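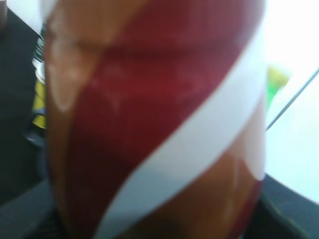
Célula de manipulação da Bustari volta a funcionar com punho recalibrado

A célula de manipulação de embalagens da Bustari voltou a trabalhar na quarta-feira, depois de uma revisão completa do punho do robô e da pequena câmera que vai montada nele. E voltou bem! A equipe de manutenção passou a manhã aproximando a garra de latas e garrafas, a curtíssima distância, para refazer a calibração que vinha dando dor de cabeça desde o começo de julho.

O problema era discreto. O braço chegava ao objeto, mas fechava os dedos com um desvio lateral de 2 milímetros, pouco para uma caixa e muito para uma lata de bebida, que amassa ou gira quando é apertada fora do centro. Esi Asante, responsável técnica pela célula, desconfiou primeiro do software de visão da Tidalent e só depois foi olhar o suporte da câmera. Dois dos parafusos tinham afrouxado com a vibração.

“A gente reajustou parâmetro por três dias e era aperto”, conta Asante, rindo. “Agora o torque do suporte entra na ficha, com data e rubrica.”

O conserto começou pela parte mecânica. O suporte foi desmontado, limpo e remontado com trava-rosca de média resistência, e o cabo da câmera ganhou uma folga maior na altura do punho, onde dobrava demais quando o braço girava para o lado esquerdo da mesa. A garra Quartey recebeu almofadas novas nos dois dedos. As antigas estavam lisas na ponta e ainda aderiam bem na base, sinal de que o robô vinha pegando as peças só com a extremidade.

Depois veio a calibração entre câmera e garra, feita com o alvo quadriculado da Tidalent em várias posições do braço. Foi preciso repetir o procedimento, porque na primeira rodada a luz forte estourava uma parte das imagens. Com o tempo de exposição reduzido, o erro caiu para menos de meio milímetro, um resultado que a célula não tinha nem quando foi instalada.

A aproximação final é a parte mais delicada, e também a mais bonita de acompanhar. Bem perto da lata, a imagem perde o foco: as faixas diagonais em vermelho-escuro, branco e marrom-caramelo viram manchas largas de cor e não se lê nada no rótulo. Por isso o programa faz a última medição confiável antes desse ponto e percorre o trecho restante com base na posição das juntas – daí o estrago que um suporte solto consegue fazer. A garrafa de rótulo amarelo logo atrás serve para outro teste, o de separar objetos vizinhos sem esbarrar no segundo.

No fim do dia, o robô completou 188 pegadas seguidas sem derrubar nenhuma embalagem. O controlador Plarard registrou a força de fechamento em todas elas, e o gráfico, colado na porta do armário de ferramentas, é quase uma linha reta. Quem passou pelo laboratório no fim da tarde parou para ver.

A rotina de cuidados também mudou. A lente passa a ser limpa no início de cada turno, com pano de microfibra e sem álcool. O aperto do suporte será conferido a cada 5 dias de operação, e a calibração completa, repetida a cada 6 semanas ou sempre que alguém trocar as almofadas da garra. Uma pegada de verificação, com uma lata vazia colocada sempre na mesma marca da mesa, abre o expediente.

Asante já tem o próximo ajuste na cabeça: quer testar uma lente com foco mais próximo, que permita enxergar o objeto com nitidez por mais alguns centímetros. A peça foi pedida e o novo suporte está sendo desenhado na própria oficina da Bustari – desta vez com furação para quatro parafusos e arruelas de pressão em todos eles.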